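Blue tape and the big table

I've been meaning to write about the table for ages, and as it's Sunday and the rain has set in, you're getting it now. Long-time readers (hello, both of you) will know that we took the end room at Trillside in September, and that the only thing already in it worth keeping was a very large table. It's a lovely size. It also shows up every knock and drip, so I cover it, and I've become a bit of a bore on the subject of covering things.

My current favourite is plain brown cardboard. I did try a proper wipe-clean mat from Karagiannis, which cost me 42 quid and curled up at the corners within a fortnight. Cardboard stays where you put it, it's kind to crockery, and when it gets too grubby you can swap it without feeling guilty. It marks, of course. I rather like the marks.

Then there's the tape. I'm a painter's tape person through and through, always blue. You can lay a line, hate it, peel it up and have another go, and it doesn't take half the surface away with it. Two long strips that cross give you something to work from when you're setting out bowls and cups and trying to decide what goes where.

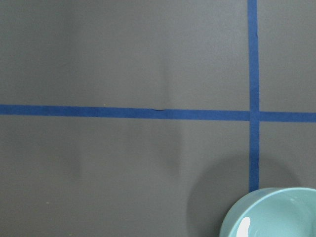
My real problem is wrinkles. I can't seem to lay a long run without one creeping in somewhere, usually just where I've stopped to shift my feet. Maeve Mac Suibhne has a trick for this: she sticks down one end, pulls the roll right out to the other side with the tape held just off the surface, and lowers the whole thing in one go. Brilliant if you have arms like Maeve. I get roughly 25 centimetres in and lose my nerve! Jordan Rowbotham says to leave the creases alone, as you only make them worse by picking, and I've come round to that.

I'm also fussier about crockery than I used to be. Pale blue is the thing at the moment, simple rounded shapes with no pattern on them. They look so nice against brown, and the darker blue of the tape sets them off too - not that I planned it, I just buy everything blue.
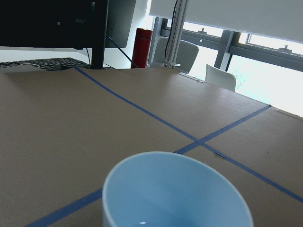 Next job is storage. I've got my eye on the Stuketti shelves, the low ones, although Jordan thinks the Rarnach set is sturdier and he's probably right, annoyingly. If anyone has either, do tell me whether they wobble. And if you know where to get wide blue tape that isn't a silly price, I'm all ears, because I'm down to the last roll.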